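# The worktop that ate the kitchen 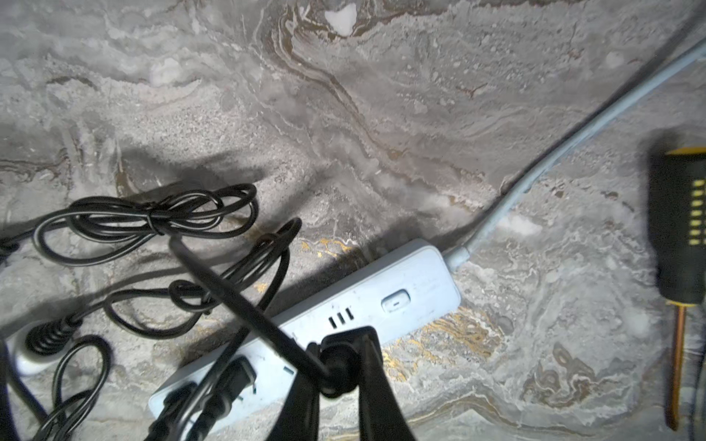
*Grey, off-white and a streak of gold: veined stone with a power strip on top.*

There was a time when a kitchen worktop was a thing you put the bread on. It came from the builder's yard in beige or slightly darker beige, and it lasted until the bit by the kettle swelled up.

Then we discovered veining. A couple I know in Hevham spent the better part of October driving between showrooms with a cushion cover, trying to find a slab that would agree with it. They looked at one called Barros, which was lovely and came to more than their car, and another called Wirnex, which sounded like something for athlete's foot. They took home 31 samples. The samples lived on the stairs until Easter.

Choosing is only the start. Flusenetti, the showroom where they finally gave in, sends every customer a care booklet of 10 pages. Lemons are mentioned on four of them. Red wine gets a page to itself, with a tone I last met in a letter from the bank. The sealing kit is extra, as is the man who shows you how to use it.

The slab cost roughly £2000, fitted. The hole for the tap was another £484, a lot to pay for a part of the worktop that isn't there.

And it is beautiful, I'll give them that. You find yourself following the lines with a finger while your host talks about schools. But we ate at the old table in the next room - the pine one, with the burn mark - and the bread was cut on a board, on a tea towel, on a tray.

They are thinking about the floor next.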